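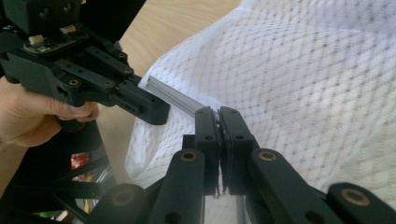

Who has to sign off a controversial painting before it goes on public view?

The hanging lead and the front-of-house manager both sign, and the painting stays covered until they have.

Cirillo Rooms, Gillolberg
Pre-opening inspection, "Heads of State" (satirical portraits)
Walked by Rebecca Serra, hanging lead, with Corrado Ferri, front of house
Comments are mine unless initialled. RS

1. Hanging and fixings

1.1 Security fixings on all framed works
Pass, with one exception. Work 2, the reclining Premier, is on ordinary D-rings. The artist's studio says the frame can't take a security plate. I've heard that from a lot of studios and it has been right once. Rosario Zuccaro to look at the back of the frame with his own eyes before we accept it.

1.2 Wall load
Pass. The heaviest canvas is on the brick wall and stays there. I was asked again whether it could move to the partition for "sight lines". It can't.

1.3 Height of the large nude
Conditional. The bottom edge sits where a tall teenager could reach it with a marker. Either raise it or put the floor barrier out further. The artist prefers neither. He can choose one by 4 pm or I will.

2. Barriers and glazing

2.1 Floor barriers in place
Fail. The plan shows barriers at three works and I found them at one. The others were in the store, still wrapped.

2.2 Glazing on works on paper
Pass. Acrylic throughout. The invoice says anti-reflective. I have my doubts, having stood in front of it at opening-night light levels, but it's sound as protection and reflection isn't a safety item.

2.3 Glazing on the Premier
Not fitted. The Rarura press release calls it "the most threatened painting in the country". If they believe that, they might have paid for a sheet of acrylic. Quote requested.

3. Threats and unwanted mail

3.1 Threat log kept and up to date
Partial. The log has 133 entries. I read them all over two cups of tea. Most are people saying the picture is ugly or that their taxes paid for it (they didn't, it's a private loan). A handful name a time or a staff member, and those are the ones that matter. They were filed in with the rest. Separate them today.

3.2 Threats passed to police
Pass for the serious ones, though the reference was on a sticky note. Copied into the log now.

3.3 Figures given to media
Comment only. The publicist has told at least one reporter that we received 1,871 threats. That is the number of comments under the gallery's post, including the ones tagging a friend and the ones asking where to park. Please stop using it. If something does happen we'll want to be believed.

3.4 Mail opening
Pass. Done at the side bench with gloves, away from the front desk. Diễm Đoàn has the procedure pinned up and was following it when I came in.

4. Public areas

4.1 Maximum room numbers displayed
Fail. Our permitted number is 331 across both floors. The sign at the door was behind the banner. Moved while I stood there, but somebody put the banner there and will do it again, so the banner base is now taped to its spot.

4.2 Clickers for door staff
Pass. Both work. I tested them because last August one of them skipped.

4.3 Exits clear
Fail on first walk, pass on second. Rear exit had crates of sparkling wine in front of it. The caterer said they'd be gone before the doors opened. They were gone before I left the corridor.

4.4 Content notice at entrance
Pass. It says the exhibition contains nudity and caricature of public figures. The earlier draft said "not for the faint-hearted", which is an advertisement. Taken down.

4.5 Alternative route for visitors who don't want to see the nude
Conditional. The route exists but comes out facing the nude. Turn the last screen.

5. Staff

5.1 Briefing on protests
Partial. Day staff have had it. The evening casuals from Clidora have had an email, and I can't accept an email as a briefing. Corrado to run it in person at 5.15 pm.

5.2 What to do if someone throws something
Staff asked me this and I was glad they did. Step back, call it in, move visitors to the far room. Don't tackle anyone and don't wipe the painting. Paint, soup, eggs — all of it waits for the conservator.

CF: Can we put that on a card for the desk?
RS: Card printed, two copies.

5.3 Staff names off public material
Fail. The attendants' full names were on the website staff page with photos. Given item 3.1 this should have come down weeks ago. First names only from now on.

6. The bidding desk

6.1 Bids for the Premier recorded securely
Conditional. Sealed bids are in a locked drawer, but the key was in the lock.

6.2 Bidder identity checked
Fail. The highest bid on the sheet came by phone from a man who wouldn't leave a surname. Arturo Pellegrini is sure it's genuine. It may be. It is also very handy to have a huge anonymous bid in the same week as the press release, and I'd want a deposit before anybody reads it out to a room.

6.3 Cash on premises
Pass. Card only.

Outcome
Doors may open to the public once 1.3, 2.1, 4.5 and 5.1 are closed and initialled. The Premier stays under its cloth until 1.1 is closed and there is either a barrier or glazing in front of it. Items 5.3 and 6.2 to be closed by noon tomorrow.

Second walk 5.45 pm. 1.3 closed (raised). 2.1 closed. 4.5 closed. 5.1 closed, CF. Rosario found room for the security plate. 1.1 closed, barrier in place, cloth off at 5.58.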